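Search datasets, kits, docs...

# Flultex Kitchen Kit - data card / README

v2, updated September 6, 2019. Replaces the March card, toss that one.

Flultex = play kitchen + task set + logging scripts, sold by Sudus. You bring the arm. This card covers the Grustholm recordings only. Menzies set has its own card, diffrent license.

## What's in it

- 96 episodes, 8 tasks
- 2 operators, handheld controllers
- joint states, gripper state, task label, pass/fail

Tasks are all counter, stove and sink stuff. Pot on burner, pot off burner, small things into the sink, small things out again. Microwave is in the kit but no door tasks in this release.
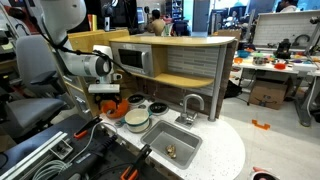 ## Setup

1. Bolt or clamp the base before anything else. Clamps are fine, check them every morning.
2. Run the cable down the arm with slack at the wrist.
3. Kitchen goes within reach of the far corner of the sink. Test that corner first.
4. `./calibrate.sh --counter`, then again after any bump.

Strap the cable to the upper link. Tape didn't hold for us. Leave the strap loose enough to slide a finger under.

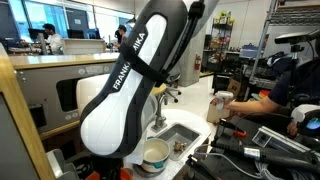
Photo: Sudus / Grustholm site. Reuse OK with credit.

Controllers: pair one at a time. If both blink, power off, start over. Trigger is gripper, thumb is pause. Pause does NOT cut power.

## Known problems

- Sink episodes are the weak ones. Steel basin throws glare, depth gets holes, small items vanish. 6 episodes flagged `bad_depth`, left in on purpose.
- Pot handle grasps vary a lot between operators. Split by operator if you care.
- People walk through the background. Not masked.
- Timestamps drift on long runs, use `fix_time.py`

## Not good for

Real kitchens. Anything hot. Anything with water, faucet is only for show. Also wouldnt benchmark speed on this, operators were told to go slow.

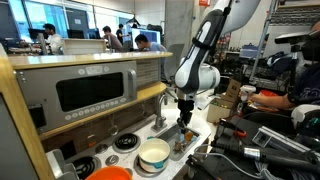
Menzies wrote in to say the sink tasks came out better once they turned the depth gain down and recalibrated after lunch. Not tried at Grustholm yet, will note it in the next version.

## Comments

**tobit_k:** does the kit ship with the clamps or do I need my own

**rowan88:** own. mine came with bolts only

**pelmet:** fix_time.py dies on episodes with no pause event, anyone else? worked fine on the old release

**rowan88:** same. add a dummy pause at the end and it runs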